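Robot club, week whatever-it-is: the pushing problem

So I promised a few of you I'd write up how the club entry is going, and then I didn't, and now it's March and we have 13 sessions left before the Skanivik day. Sorry! Kettle's on, let's go.

For anyone new, I help out with the after-school robotics club in Sikby. I am not an engineer. I came along to hold the door open and two years later I'm the one who knows where the Allen keys are. The students do the clever bits, I do the biscuits and the forms (and this blog, when I remember).

This year's task sounds so easy when you read it out. You get a board with coloured shapes on it and your arm has to move them to where the judges say, and it has to do it by pushing. No picking up at all. When we first read the rules everyone groaned, because last year's group had built a really lovely gripper and we all rather fancied using it again. Instead we've got a stick. A plain rod pointing straight down, and that's your lot.

Pushing is so much harder than I thought it would be! Try it at home with one finger and a box of matches. Push dead centre and it goes along nicely for a bit, then it starts to turn, and the more it turns the more off-centre your finger is, and off it goes in a curve. You fix it without thinking. The arm doesn't fix anything unless somebody has written down how, and the somebodies in this case have homework to do as well.

The team split into two camps in the autumn and to be fair they're still a bit split. One lot wanted to work out all the sums for each shape. The other lot wanted to do hundreds of pushes, write down what happened and let the program learn from that. We ended up doing the second one, with a bit of the first sneaking in when the sums people stayed late. The target is 2000 recorded pushes and the tally on the whiteboard says 479, so, um, we're going to be busy. Of those 479, 288 ended up close enough to score under the Skanivik rules. I thought that was rubbish and was told off, apparently it's quite good for this stage.

The star is everybody's enemy. You push it on a point and it spins, you push it in the dip between two points and it behaves like an angel, so now there's a whole chunk of code called "find the dip". The cylinder is the other troublemaker, it wants to slip round the side of the rod. The cube is lovely and we all love the cube.

We also lost most of an evening to the board. The arm's idea of where the corner was and the real corner didn't agree, and every single push was out by the same bit. Much muttering. Somebody had leaned on it, I suspect me. We now check the corners before each session and I am only allowed to lean on the wall.

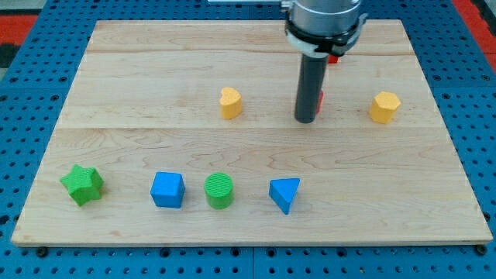 The pushing board, with the rod down between the yellow heart and the other yellow block.

The program is called Pelupessy, by the way, after a long vote that I wasn't allowed to take part in. It beat Kornum by one. Kornum is now the name of the spreadsheet, as a consolation prize.

Next job is two shapes at once, so shoving one along without clobbering its neighbour. The sums camp are very pleased about this as they reckon it's where they get their revenge. I've asked for one evening where we just run it and watch and don't change any code, and that has been put on the list under "maybe".

If you've got a child at the school who fancies it, we start at 4.15 and there's room for a couple more, no experience needed. Bring a drink, the room gets stuffy. And if anybody has a spare extension lead, the long kind, please could we borrow it until the summer?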